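Teresau Robotics Club Handbook
Section 5: Setting Up and Running the Hand Gripper

Welcome to the fun part! By now your team has built the hand gripper from the Zorkia kit, and you've probably already squeezed a few erasers with it (everyone does). This section gets it ready for recording practice runs, which is how your team teaches its arm for the Daldale Challenge in June. Plan on one full club meeting the first time through. It goes much faster after that.

Last revised Feb 12, 2021 by Uthai Wongsuwan, club coach

What you need

Hand gripper, fully assembled
Camera and its cable
Club laptop with the Srithong recorder installed
Small screwdriver from the kit
Tape for the fingertips
Your task card and the items listed on it

5.1 Check the jaws

1. Hold the gripper by the handle and squeeze slowly until the fingertips meet. Let go slowly too. Both jaws should move together the whole way.
2. If one jaw lags behind, loosen its pivot a quarter turn and try again. Don't take the pivot out! The spacer behind it loves to roll under the cabinets.
3. Check the screw on each fingertip pad. Snug is good. Cranked down hard will crack the pad.
4. Look at the inner face of each pad. Tape wears out at the lower edge and near the tip first. A little curl is fine for practice, but put on a fresh strip before you record anything you plan to submit.

CAUTION: Keep fingers out from between the pads while a teammate has the handle. It pinches more than you'd think.

5.2 Connect the camera

1. Plug the cable into the camera first, then into the laptop.
2. Clip the cable to the handle in two places so it can't swing in front of the lens.
3. Open the Srithong recorder and choose New Session. Type your team name and the number on your task card.
4. Wait for the live view. If it stays black, unplug the laptop end, count to five, and plug it back in.
5. Set the focus ring to 160 and leave it there. Changing it halfway through a session means starting the session over.

5.3 Lay out the table

Our favorite starter card is Bathroom Shelf. It's a great one, with a skinny thing, a boxy thing and a big round thing to work with, and every one of them asks for a different approach. Spread the items out so the jaws have room to open between them, and keep a clear patch in the middle for the start pose.

1. Wipe the table. Crumbs show up in the recording and look a lot like parts.
2. Put the items out as your card says. Small differences between runs are welcome - the arm learns more from a bit of variety.
3. Bring the gripper in over the clear patch with the jaws open. Both fingertips should show at the bottom of the live view, one on each side, with bare table between them.
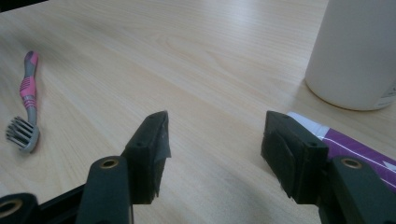 4 min read

Compare your live view with the start pose for the Bathroom Shelf card. The toothbrush is off to the left with plenty of bare wood around it, the purple-and-white package lies just behind the right pad, and the white container stands at the upper right. Yours doesn't have to match exactly. What matters is that you can see both pads, and that the jaws are wide open before you press record.

NOTE: It's fine if a jaw covers part of an item at the start. It's not fine if it touches one. Back up a little and check again.

5.4 Record a run

1. Say "ready" out loud so your teammates stop bumping the table.
2. Press the space bar. Hold the start pose for a slow breath.
3. Move in, close on the item, lift, and carry it to the spot named on your card. Go at about the speed you'd pour a full glass of milk.
4. Open the jaws all the way, back off, and press the space bar again.
5. Watch the playback right away and mark it Keep or Toss.

A toothbrush handle is easiest to grab across the grip, with the pads on either side of it. Boxes like to be taken across the narrow way. For anything wider than the open jaws, read the card again, because some items are only there to be steered around!

A session holds up to 82 runs. Your team doesn't need to fill it in one afternoon, so trade places often. Fresh hands make smoother runs, and everybody should get a turn on the handle.

5.5 If something goes wrong

Item slips out of the jaws: replace the tape and grip closer to the middle of the item.
Picture freezes: check both cable clips, then restart the session.
Error 196: the laptop disk is full. Move old sessions to the club drive and empty the trash.
Jaws click when closing: stop and show a coach before the next run.

5.6 Pack up

1. Choose Save and Close. Wait for the green check mark.
2. Unplug the laptop end first, then the camera.
3. Put the lens cap on and lay the gripper in its tray with the jaws open.
4. Write your Keep total on the team sheet by the door.

Next up is Section 6, where you load your runs and watch the arm try the task by itself. Bring a snack - the first training run takes a while, and you'll want to be there when it starts moving!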